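The Cup

By Roxana Sima

My father's apartment was on the fourth floor of the Irner building, and the landlord wanted it empty by the end of the month. I had taken seven days off work. I used the first two to sit in his chair and read old newspapers.

On the third day I started on the closet. He had kept every coat he ever owned. In the pocket of the gray one there was a bus ticket and a receipt from Grecu, the hardware store on the corner, for a box of screws and a hinge. The receipt was dated Jul 19, 2020. I didn't know what the hinge was for. I went around the apartment that afternoon looking at the doors, and they all seemed the same to me.

My brother called in the evening.

"How's it going?" he asked.

"Slow."

"Did you find the watch?"

"No."

"He said it was in the desk."

"It isn't in the desk."

He said he would drive up on the weekend if his back was better. We both knew about his back. I told him to bring tape if he came.

By the fifth day the big room was nearly done. A man from Mitent came for the bed and gave me 60 dollars for it, which was less than we had agreed on over the phone. I took the money. He asked about the table too, and I said I wasn't sure yet. He wrote his number on the back of a card and put it on the windowsill.

I made coffee and didn't finish it. Then I packed the books, and then the plates, and it got dark without my noticing.
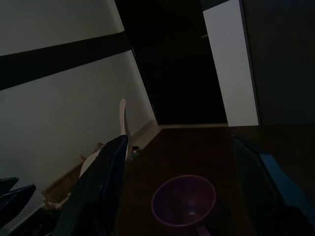

The cup on the brown table, with the dark doorway behind it.

The cup was plastic, a purple close to maroon. He drank out of it every morning for some 20 years. My mother had bought him better ones. She gave him a set from Pliris one December, white with a thin gold rim, and he thanked her and put them on the top shelf, and they stayed there after she died. When I took them down they still had the stickers on the bottom.

I washed the purple cup and put it back on the table. I picked it up again and put it in the box with the kitchen things. Then I took it out, and it stood on the table overnight.

He was 67 when he stopped going out. I used to call him at breakfast, and I could hear him set the cup down before he answered me. He never said much. He told me what the weather was doing, as if I lived in another country and not across the river.

In the morning I called the man from Mitent and told him he could have the table. He said he would be there at noon. I wrapped the cup in a dish towel and put it in my bag, next to my keys, and went down to the street to wait for him.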